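Re-taping the bench cell

Last updated: October

I put off redoing the tape grid on the bench cell for most of the summer. Hemi Cartwright finally asked me to write down how I look after that cell, because he is taking it over when I move to the Maihi building, so I'm putting it here where I can find it too.

The cell is a small one. It has a paper-covered work surface, cables and clamps along the far edge, and blue tape on the paper to mark where parts go. The tape does two jobs. The robot program has its own coordinates and doesn't care about tape, but the person loading the bench does. I also use the crossings as a quick check. If I send the tool to a stored point and it comes down off the crossing, something has moved, and it's usually the paper.

Paper was Shona Dunstan's idea. We used to tape straight onto the bench top and scrape it clean every few weeks with a plastic blade. With paper we pull the whole sheet and start over. The drawback is that you can't peel tape off paper without taking some of the surface with it, so a line that goes down wrong tends to stay wrong.

The order I work in is this. Robot off, controller locked, key in my pocket. Cables at the back get checked before anything else, while there is nothing on the bench to lean on. I run a finger along each one where it bends and look for shiny spots in the jacket. Last year I found one at the back that had worn nearly through, and the spare took 6 weeks to come from Brestow, so now I keep two on the shelf.

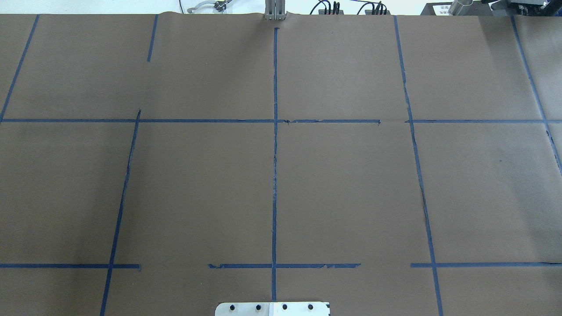
Next come the base screws. I put a paint-pen line across each screw head and onto the plate, and if the two halves of the line don't meet, that screw comes out, gets cleaned and goes back in with fresh threadlocker. I don't just snug it up. Eetu Valtonen did that once to save ten minutes and we chased a repeat error for two shifts.

Then the grid. I lay the long lines first and the short ones after. Pull off more tape than you need, hold it just above the paper, and set the far end down first. Don't stretch it. Stretched tape creeps back overnight and lifts at the ends. Press it with the side of your thumb and not with a fingernail, which tears it.

The lines don't have to be pretty. Ngaio Paewai wanted them printed on the paper, and we got a price from Clodska for 629 dollars a roll, and that was the end of that. A wrinkled line is fine for loading parts by. A lifted edge is not, and I stick it down or patch it when I see it.

After the grid I power up, run the arm to its home position at low speed, and touch off the four check points. I write the offsets in the green notebook. Anything over a millimeter and I redo the frame before letting the program run.

The full job comes up every 2,000 cycles, which for us works out to a bit under a month. Hemi, the counter read 106 when I left it. The notebook is in the drawer under the Ziklow controller, along with the paint pen. The pen is nearly dry, so order another one.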